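Kitchen Arm Tips: Setting Up for a Two-Knob Microwave

Svitlana Prokopenko

I've had the Savach kitchen kit on my counter since September. It's a software and mounting package for a tabletop arm you supply yourself, sold by Magbanua, and the version I have costs 3,295 without the arm. The box has a clamp plate, a set of finger pads, a calibration card and a year of the task library. I bought it for a relative who has trouble gripping small knobs, and the microwave was the first job we set it to.

These are the tips I'd pass on to anyone starting out. Most of them apply to the cheaper kits too.

Pick the right microwave

A plain dial model is easier than a touch panel. Touch panels need a light tap in an exact spot, and the library's tap task was hit or miss for me. Knobs give the fingers something to hold. Look for one that sticks out far enough to pinch and has a little space around it. If the two knobs are stacked close together, check that the gripper can get to the lower one without bumping the upper one.

Watch the door too. A door with a handle can be pulled by the arm. A push-button door needs a separate task, and the library only has one for a few models.

Place the oven before you calibrate

1. Put the microwave where it will stay. If you slide it over to wipe under it, you'll be calibrating again.

2. Stick thin rubber pads under the feet. A light oven will creep across a smooth counter when the knob is turned, and after a few days the grip is off center.

3. Mount the arm on the same side as the controls. Reaching across the door means the door can't open while the arm is working.

4. Leave the counter in front of the controls clear. The lower finger travels closer to the surface than you'd expect.

5. Clean the knobs with a damp cloth and a drop of dish soap, then dry them. Grease makes the pads slip, and the dial ends up short of the time you asked for.

Set the power first, then the time

On most dial ovens the timer starts the oven as soon as it's turned, so the power level has to be set ahead of it. The kit runs the two as separate tasks. I leave the power knob on one setting and only have the arm turn the timer. Coming in low from the right works well for the lower knob.

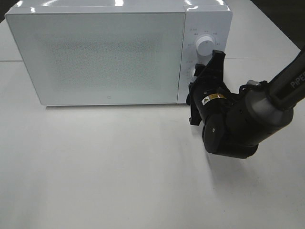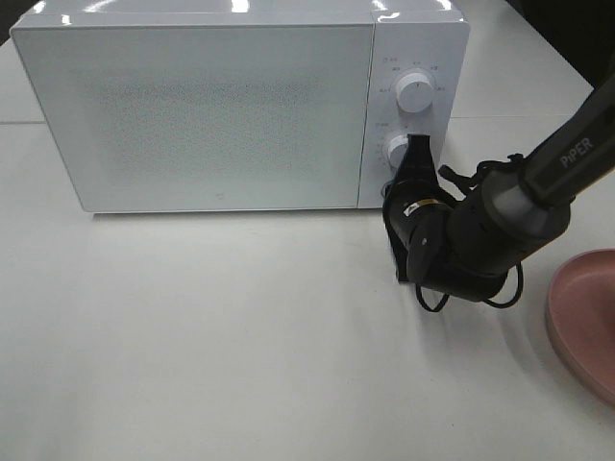 Getting an accurate time

Small times are the hard part. Many mechanical timers are unreliable under two minutes whoever turns them. The usual fix is to turn past the mark and come back to it. You can add this in the kit under Task Options by checking "overshoot and return." I'd turn it on for anything short.

Do your test runs with a mug of water inside. Never run a microwave empty. Put a kitchen timer next to it and write down what you asked for and what you got. If the error is the same each time, enter it as an offset. If it jumps around, the pads are slipping or the oven is moving.

Keeping cables out of the way

Route cables up the arm and strap them near a joint, with enough slack for the wrist to turn. Check the slack with the wrist turned all the way in both directions. Keep them away from the door swing and off any wet counter.

What I like and don't like

Magbanua rates the finger pads for 2,000 turns. Mine are still in good shape, but I haven't kept count. Setup took an afternoon, and the printed guide is clear. Miroslava Kravchuk in their support office answered my email the next morning and sent a corrected page for the clamp plate.

The price is high for what you get. The task library needs an internet connection to start up, even for tasks you've already saved. The kit also can't tell if there's food in the oven, so a person still has to load it and look before starting. Keep someone in the room while it runs.

If you only want the microwave job, the Clavus knob turner is smaller and simpler. It clips over one knob and does nothing else. I'd choose Savach if you plan to add drawers and faucets later.

Contact: Watasetti Home Tips, reader mail page | Copyright 2021 Watasetti | Back to top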